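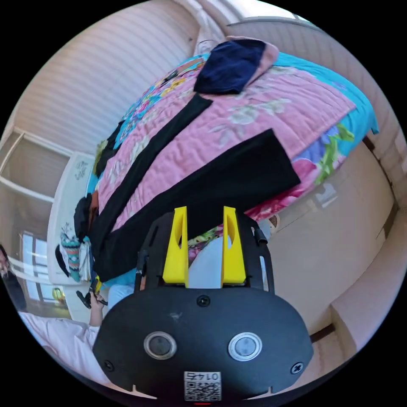

Abertura da garra presa no valor fechado a meio da gravação (dobrar roupa, duas garras de mão)

dmontoya
4 Oct 2026
Boa noite. Estamos a gravar a tarefa de dobrar roupa em cima da cama, com duas garras de mão, para treinar a política do braço Mirnden. Das 161 demonstrações já convertidas, 6 têm o mesmo defeito: a abertura dos dedos da garra esquerda vai para zero e fica lá até ao fim. O vídeo continua normal, os dedos abrem e fecham, mas o valor gravado não mexe.
Só dei por isso quando pusemos a política a correr. O braço fechou a pinça antes de chegar à camisola, bateu no colchão e entrou em paragem por excesso de força. Ninguém se magoou, ficou um dedo partido.
Já troquei o cartão e reinstalei o gravador. Alguém viu isto?
Dwayne Montoya

costura_e_cobre
A mim parece-me o codificador. Com roupa escura aparece muito cotão e ele mete-se na calha dos dedos. Abre a garra e limpa.

dmontoya
Limpei ontem as duas. Tinha algum cotão, pouco. Depois disso voltou a acontecer uma vez.
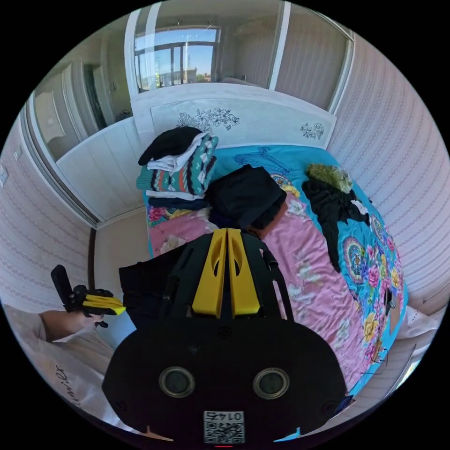

Outra coisa que notei nos registos: o zero aparece sempre depois de um fecho com muita força, quando se apanham várias camadas de tecido de uma vez. Com uma peça só ainda não falhou.

imtiaz.d
Então não é cotão. Tive o mesmo numa série gravada em Gronditz. O conector do sensor tem folga e, com o esforço, perde contacto por um instante. O firmware guarda o último valor válido e não assinala erro nenhum. Como a garra estava fechada nessa altura, o último valor é zero.
Abre a tampa, vê se o conector assenta até ao fundo e prende o cabo com uma abraçadeira pequena.

costura_e_cobre
Discordo. Se fosse mau contacto, recuperava quando o cabo voltasse ao sítio. Ele diz que fica em zero até ao fim.

imtiaz.d
Não recupera porque o sensor só é inicializado no arranque. Desliga e liga a garra e volta tudo.

dmontoya
Confirmo essa parte, com um reinício fica bem.

budel_lab
Seja qual for a causa, o problema de segurança está na conversão. Um canal parado durante 3 segundos com os dedos a mexer no vídeo devia chumbar a demonstração. E eu não punha uma política nova a correr com o limite de força de origem. Nós baixamos para 13 N nos primeiros testes.

costura_e_cobre
13 N é pouco para roupa pesada, passa a vida a parar.

budel_lab
Que pare. É para isso que são os primeiros testes.

dmontoya
O conector estava mesmo mal encaixado. Prendi o cabo, retirei as 6 demonstrações e vou treinar de novo sem elas. O limite de força fica nos 13 N por agora. O dedo novo vem da Tanasarn, até lá só gravamos.

imtiaz.d
Se voltar a dar zero com o cabo preso, manda-me o registo do arranque.
Imtiaz Dewan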